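[noh-users] Re: place policy drifting to the plate too early

From: Soo-ah Wang
To: noh-users list
Subject: Re: [noh-users] Re: place policy drifting to the plate too early

Sorry for the slow answer, been buried in the Silbridge port. Replying inline, then the longer stuff at the bottom.

Kyung-tae Do wrote:
> We trained the Noh policy from the May branch on our own
> strawberry-to-plate set, 325 demos, default config. Loss looks
> fine, val loss looks fine. On the arm it goes to the plate
> before it has the berry. Not every time, but often enough
> that we stopped counting it as bad luck.

Yes. Same thing on our side. Took me way too long to believe it because the loss curves are so pretty.

> Is this the known issue with the wrist camera dropping frames
> or is it something else? We are running with one fixed camera
> only so I would not expect the wrist thing to apply.

Something else. The wrist thing was a timestamp bug and it's closed. If you only use a fixed view you never had it.

> Also, is chunk length 10 still what you recommend? The README
> says one thing and the config says another.

README is stale. 10 is right for the baseline, but see below, I don't think the baseline is what you want for this task any more.

OK longer version. What we think is going on: the policy learns two things from the demos, where the berry is and where the plate is, and the plate is much easier. It's big and dark and on a white table, it hardly moves between episodes in our set (my fault, I collected the first half and was lazy about it). The berry is small, and from the fixed view it's a handful of pixels once you resize. So whenever the network is not sure what phase of the task it's in, it falls back on the plate. And near the start of an episode it's often not sure, since half our demos were recorded back to back with the arm left wherever the last place ended. So "arm by the plate" shows up in the data as an end pose AND as a start pose. Two meanings, one picture.

That's the whole bug I think. Not a code bug. Data ambiguity plus a network that has no memory.

Typical layout for the hard case, gripper over near the plate and the berry off by itself at the other end of the table:

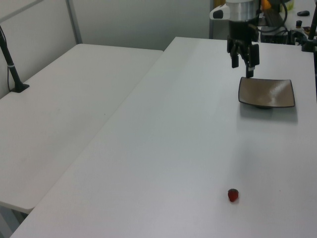
Myung-ja Woo asked off-list whether a longer history window wouldn't just solve it, given that the ambiguity is only there if you look at one frame at a time. Fair question, and it was the first thing I tried. Six past frames stacked, same everything else. On paper it should work. In practice it got worse on the arm and better on val loss, which I'm told is the classic copycat problem – the network figures out that the next action looks like the last one and stops looking at the table. Once it hesitates it hesitates forever. I killed those runs. If somebody has history working with a set this small please post, I would love to be wrong.

What did help, in the order we tried it:

Phase token. One extra input, holding / not holding, computed from gripper width and nothing clever. At training time we label it from the recorded width, at run time from the measured width. Cheap, ten lines or so in the dataset loader. This took away most of the early drift. Weak point is a soft berry, squashes enough that the width threshold gets twitchy, so you need some hysteresis in there. The branch has it, the main repo doesn't yet.

Start pose randomization. We threw out nothing but we added demos where the arm starts all over the place, including right by the plate with the berry far off. Ye-rin Ok did nearly all of these and they are much cleaner than mine. This matters more than the number of demos. I retrained on a 325 demo subset with her starts mixed in and it beat the full 600 from the old recipe. Didn't expect that, ran it a second time with a new seed, same ordering.

Moving the plate. Obvious in hindsight. Move it, rotate it, swap ends with the berry. Without this the policy will happily put the berry where the plate used to be, which you'll only notice when you move the plate for a visitor.

What did not help: higher resolution on the fixed view by itself (slower, no change I could see), color jitter (hurt, I think because red is most of what it has to go on), and a bigger backbone. The Trusska encoder weights were a wash. Aba Atinga is running them again with the encoder unfrozen, so don't take that as final.

I don't have a table of success rates to share yet. I have numbers but they come from different days with different people resetting the table, and I don't trust myself not to reset it kindly for the method I like. We're setting up so that the person placing the berry doesn't know which checkpoint is loaded. When that's done I'll post the real table, incl. the failures.

Kyung-tae, for your setup specifically:

 - pull the phase token branch, retrain on what you have, don't collect anything new yet
 - check your first frames. Just dump frame 0 of every episode and scroll thru them. If a lot of them have the gripper near the plate you have our problem
 - if it still drifts, then add varied starts, even a small batch
 - leave the chunk at 10 while you do this so we can compare

One thing I'm not sure about is whether a shorter chunk would hide the problem. In theory it replans sooner and gets a chance to notice it's holding nothing. In theory it also gets more chances to be confused. Adotside people said at some point they run much shorter chunks than we do, but their task has no place step so I don't know how far that carries.

Oh and the gripper width field is in meters in the new logs and in raw counts in the old ones. The loader does not check. If you mix them the phase token will be stuck at "holding" for the old episodes and teh policy will do something very weird, ask me how I know. There's a conversion script in tools/, run it once on the old files, not twice – it doesn't check that either. Patch welcome.

Will try to merge the branch this week if the tests stop timing out.

Soo-ah

_______________________________________________
noh-users mailing list
To unsubscribe, send a message with the subject "unsubscribe" to the list's request address.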